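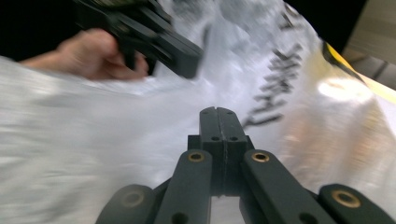 Living > Home > Features

The Bag of Bags

Reading time: 4 minutes

Every kitchen in Prenstead has one, and most have it in the same place: under the sink, behind the drain cleaner, wedged against a pipe. It's a plastic bag with other plastic bags in it. It has a name in some households (ours called it "the mother") and in others it's only referred to with a tilt of the head.

I went looking for these bags over the winter, having lost an argument with my own. I'd opened the cabinet for a sponge and the whole mass had rolled out onto my feet with a sound like polite applause. My husband suggested we throw it away. I asked him what he'd like to throw it away in, and the discussion stalled there.

Nélida Tapia has rented out the upstairs half of her house on Leiva Street for long enough to have seen what tenants leave behind. Furniture, almost never. Bags, always. One couple departed with every lightbulb in the place and left a closet shelf packed solid with shopping bags, each folded into a tight little triangle.

"I was angry about the lightbulbs," she said. "But I looked at those triangles and thought, well, somebody raised them right."

She kept the triangles. They live in a drawer now, and she has used maybe a handful, on the grounds that unfolding one feels like vandalism.

Folders are a minority. The rest of us are stuffers, and stuffers have to deal with the big white one. You know it. It came home around a comforter or a pair of pillows, it is far too large for any kitchen trash can, and it is far too good to toss. It crackles when you look at it. It won't fold, since it is mostly air and opinion, and if you press down on one side the other side rises to meet you. I wrestled mine for the better part of an evening. I sat on it at one point. It breathed out slowly, and when I stood up it breathed back in.

Diễm La runs the housewares counter at Cavon, the discount store out past the rail yard, and she sees the problem from the other end. Customers buy a bath mat and ask for a bigger bag. They buy a spatula and ask for a bigger bag. She once watched a man purchase a single dish towel and leave with something he could have slept in.

"They say they'll use it again," she said. "I don't ask what for. I have the same ones at home."

What for is a fair question, though. I put it to a neighbor, my sister, and the woman who cuts my hair, and collected the following: wet swimsuits, paint rollers, the good coat in summer, a Christmas wreath, muddy boots, lining a suitcase, kneeling on while weeding, and "in case." In case won by a mile.

There is a market for all this, naturally. Cavon carries a fabric tube called the Uvden, which hangs from a hook and dispenses bags from a hole at the bottom, like tissues. I bought one. Loading it took most of a Sunday-dinner's worth of patience, and in the process I did something I don't recommend, which was to keep a tally. I owned 153 plastic bags. The Uvden holds 70, according to the tag, and the tag is an optimist.

The other 83 went back under the sink, inside the big white one.

I called Nélida to report this, thinking she might be appalled. She wanted to know whether any of the leftovers had handles, because her tenants were moving out in March and she'd be needing some for the pantry stuff. I drove a load over that afternoon. She met me on the porch, took the bags, and handed me a jar of plum jam to say thanks.

It was in a bag.

Contact the features desk | Copyright January 1, 2019 | Back to top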